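4. Setting up your drinks corner

Right, the mug tree is built, so now it needs somewhere to live! I keep mine on a cloth mat, which saves the tabletop from drips and scratches.

1. Spread the mat out and smooth it with your hands. A few wrinkles are fine (mine never lies properly flat).

2. Stand the tree in a back corner of the mat, base fully on the cloth.

3. Hang your mugs by the handle, starting with the lowest peg. Go gently, they do knock together.

4. Leave big jugs and pitcher-style mugs off the tree and stand them on the mat, where you've got room to pour.

Note: the Hokley mat is 70 cm long and the Gudgate one 63 cm. Either will do.

Caution: don't leave an opened milk carton lying on its side, even with the top folded over. I've mopped up after that one in June, and the cloth took two washes! 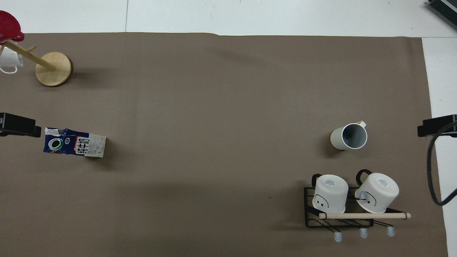 Fig. 11. Mug tree in the corner, pitcher-style mug and milk carton on the mat.

5. Put the milk back in the fridge when you've poured, and shake the mat out before bed.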